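Coursework > Household Materials > Student Reports > Storing Fruit on an Open Tray

Does a Tray Keep Fruit Better Than a Bowl?
Project report by Latrice Iwasaki

Background

The Morska housekeeping guide says fruit should be kept on a flat plastic tray because it "stays fresh much longer" there than in a bowl. The guide gives no test, no room temperature and no kind of fruit. It doesn't say what "fresh" means either. Our group in Drendport wanted to see if the claim held up at all before repeating it in our kitchen handout.

Method

We bought fruit from the Tak market on the same morning and split it between a plastic tray and a deep ceramic bowl. Both stood on a white tabletop, out of the sun. Every piece was checked at 4 p.m. and marked as good, marked (any soft spot you could feel with a thumb) or bad. The starting weight was 2,807 grams in all. We did the whole thing 2 times, once in November and again in December.

I should admit that the thumb test is weak. Pressing fruit every day bruises it, and I could usually tell from the container which group I was supposed to be hoping for. A blind check would have been better. We talked about it and ran out of time.

Results

In the first round the tray lost less fruit. In the second round the bowl did slightly better, and the whole difference came down to one bad pear that had spread mold to the piece beside it. After 11 days the tray group had lost 400 grams in weight and the bowl group had lost a little less. That is what I would expect, as more skin is open to the air on a tray.

What the tray did do was make the fruit easy to look over. Nothing was buried, so spoiled pieces were found sooner. In the bowl we had to lift out the top layer, and twice someone skipped that step.

Discussion

I don't think our numbers support "much longer." They hardly support "longer." The other project, written up under the name Sava, reached a more cheerful answer, but they threw out every piece that was marked at the start and we kept ours in. Those are two different tests.

A rim matters more than I thought it would. Round fruit rolls when the table is bumped, and a dropped apple is a marked apple by the next check.
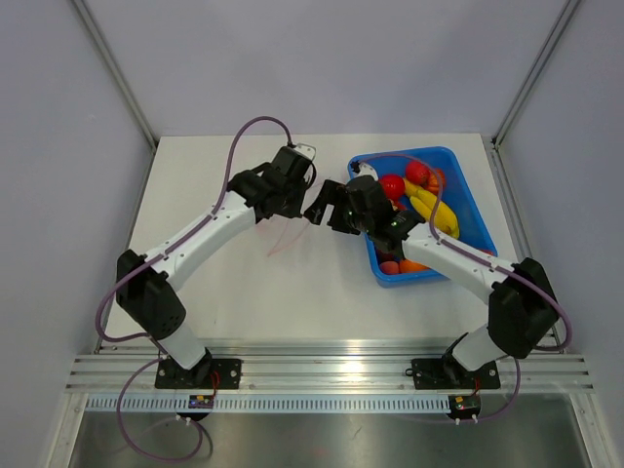
Page 11

For the handout I suggest we say that a tray makes fruit easier to check, and leave freshness out until someone runs the test with a cover over the labels and more than one kind of bowl.

Contact the course office | Copyright Drendport Student Reports | Back to top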